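Visita à sala de recolha da Fandent, em Dolstead
20 Apr 2023

Já tinha lido muito sobre robôs que aprendem por demonstração, mas nunca tinha entrado numa sala onde se produzem essas demonstrações. Quando a Fandent abriu inscrições para uma visita ao espaço de Dolstead, respondi em menos de uma hora (e ainda bem, porque éramos poucos).

A visita começa num corredor com cacifos e um ecrã onde passa a lista de tarefas do turno. Cada tarefa tem um nome curto, um texto de duas linhas e um número de repetições a cumprir. A que fomos ver chama-se Wasilewska, como a rua da primeira oficina da empresa, e trata de peças metálicas grandes: aproximar-se da bancada, agarrar, montar, afastar-se. Pedem 300 episódios por variante. No dia da visita iam no episódio 151 e o operador continuava com uma paciência que me deixou de boca aberta!

Explicaram-nos que um episódio só conta se começar numa posição conhecida e que essa posição muda de propósito de uma série para a outra. Se o robô partisse sempre do mesmo sítio, aprendia aquele sítio e pouco mais. Daí as marcas no chão, que eu, confesso, tinha tomado por lugares de arrumação.

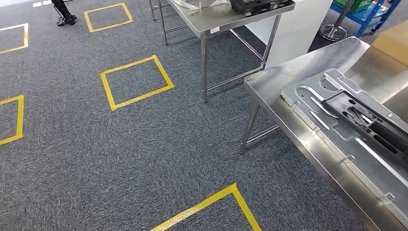 Fita amarela na alcatifa e, à direita, a bancada com a chapa metálica e o componente preto por cima.

Gostei imenso de ver como se mexe no cenário entre séries. Roda-se um pouco a chapa, troca-se o lado de onde se pega na peça preta, e lá vai mais uma série. Perguntei se não era mais prático ter tudo limpo e igual. Responderam que um modelo treinado numa sala impecável se perde na primeira fábrica a sério, com caixas, carrinhos e sacos de plástico pelo meio.

Depois passámos à revisão, numa sala pequena ao lado. Os episódios são vistos um a um em velocidade acelerada e recebem uma etiqueta: bom, aproveitável ou fora. Também se guardam tentativas falhadas, desde que a correção fique gravada até ao fim, e foi a parte que mais discussão deu no grupo. Na última série tinham ficado de fora 31 episódios, quase todos por causa de uma câmara mal calibrada.

No final deixaram-nos experimentar a teleoperação num posto de treino, com blocos de espuma. Precisei de 3 tentativas para pousar um bloco dentro de uma caixa e saí de lá com os ombros doridos e um sorriso enorme. O atraso entre a mão e a pinça é pequeno, mas sente-se, e percebe-se logo porque é que os operadores trabalham por turnos curtos.

Em setembro a Fandent abre outra sala, em Clullside, dedicada a cablagem. As inscrições para visitas fazem-se pelo mesmo formulário, e eu já pus o meu nome na lista.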